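Hemley Adds Large-Format Grid Mat to Work Surface Range

BIRBRIDGE – March 11, 2018 – Hemley, a supplier of cutting and layout surfaces for sewing rooms, framing shops and school workrooms, has added a large-format grid mat to its catalog. The mat is sold under the Pacheco name and carries item number 868. Orders are being accepted now through the company's Birbridge office and through existing dealers.

The Pacheco mat is intended for measuring, squaring and marking flat stock before it is cut. The printed grid covers the working area and is enclosed by a border stripe. A plain margin lies outside the stripe, so that clamps, weights and pattern tape can be placed clear of the ruled lines. The color scheme is pale throughout. Hemley selected it after dealers reported that pencil and chalk marks on thin paper were hard to follow over the darker mats in the range.
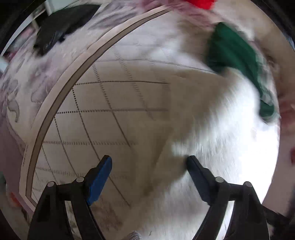 Gananeck Trade Press Service

The border stripe is brown-taupe with thin dark edges, and the margin is cream-pink. The stripe serves as the visual limit of the grid. Users who align stock to the outer edge of the mat instead of to the stripe should expect small errors, as the outer edge is trimmed after printing and is not a measuring reference.

Each mat ships flat between two boards. It should be kept flat or hung from the long side when not in use. Storage next to a radiator or in direct sun is not recommended. Mats that have been stored rolled should be laid out with the grid facing up and left for 12 hours at room temperature before any measurement is taken from them. Weights may be set on the margin during this period – they should not be set on the grid.

Cleaning is done with a damp cloth and mild dish soap. Solvents, including alcohol-based marker removers, will lift the printed lines and are excluded from the warranty. The warranty period is five years and covers separation of the layers and fading of the grid under normal indoor use. Surface cuts are treated as wear.

An initial run of 195 mats has been allocated to dealers. A second run is scheduled for September. Dealers who carry the earlier Hemley mats may continue to order them under the existing item numbers, and no change to those products is planned.

Sample swatches of the printed surface, including a section of grid and border, are available to schools and trade accounts on written request to the Birbridge office.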